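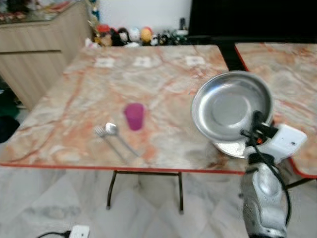 Planning and Paying for a Table-Setting Arm at Home
Kitchen and Workshop Tips, by Ferdinand Hofstetter
2018-04-15

Many readers have written to me after my page on dish racks, and asked what they should buy first if they want a robot arm to set and clear the table. My answer is always the same: first buy nothing. Take a paper and a measuring tape, and go to the table.

Measure the table before you choose the arm

The reach in the catalog is measured with an empty gripper and a straight arm. At the table the arm is bent, and it holds a plate. I take 26 centimeters away from the catalog number and plan with what is left. With this rule I had to send back one arm, a small Hubmann, but I bought that one before I had the rule.

If you have two tables pushed near each other, close the gap or decide that the arm works only over one of them. A spoon that falls between two tables is a spoon you pick up yourself.

Write down what you really put on the table

My list has a round steel plate, a plastic cup, a fork and a spoon. It is a short list and it saved me much money. The seller in Flinbridge wanted to give me a gripper for wine glasses, pans and bottles, and we use these things at the table maybe on Sundays.

Steel plates are good for the first months. They do not break and they have a rim to hold. They are also shiny, and some cheap cameras have trouble with this, so ask the seller to show you his system with your own plate. I carried mine to the shop in a bag. A plastic cup in a strong color is a good first cup. Very soft cups are bad, the fingers press them into an oval.

Forks and spoons are the hard part. They are thin and lie flat. Ask for fingertips that can be changed, and ask the price of one spare pair before you sign.

How I divide the money

My budget was 3,000 dollars for everything, and I kept to it, but only because I bought the arm used. The gripper was new, a Pollorell, and it cost 302 dollars with the fingertips. Please do not save on the gripper. An older arm with a good gripper sets a table, and I can't say the same for the other way around.

Keep some money for the small things that are in no offer: a longer power cord, cable clips, a heavy foot or a clamp, a second set of plates that may get scratched. In my notebook these small things fill 2 pages.

Power and cables

Look where your wall outlet is. An extension on the floor is fine for a test afternoon. For every day, let it run along the wall, where no foot and no mop will find it. Tiles get washed, and water and an extension are not friends.

The cable on the outside of the arm needs a loop with enough slack for the full turn. Move the arm slowly by hand through all its positions (power off!) and look if the cable pulls anywhere. Fix it with clips you can open again.

Marking the places

Small square labels, flat on the table, help you to put things back at the same place when you repeat a test. Buy the kind that comes off without glue. On a table with a strong pattern I use plain white ones.

When to buy

In September the new Stulent catalog comes, and after that the shops want to sell the old models. If you can wait, wait. Use the time to set the table by hand as the arm should do it, one thing after the other, from one side only. After one week you will know which chair must move and where the arm can stand.

Ask also for the return conditions in writing. My shop gave me this on the back of the receipt, with a stamp, and I keep it in the drawer with the spare fingertips.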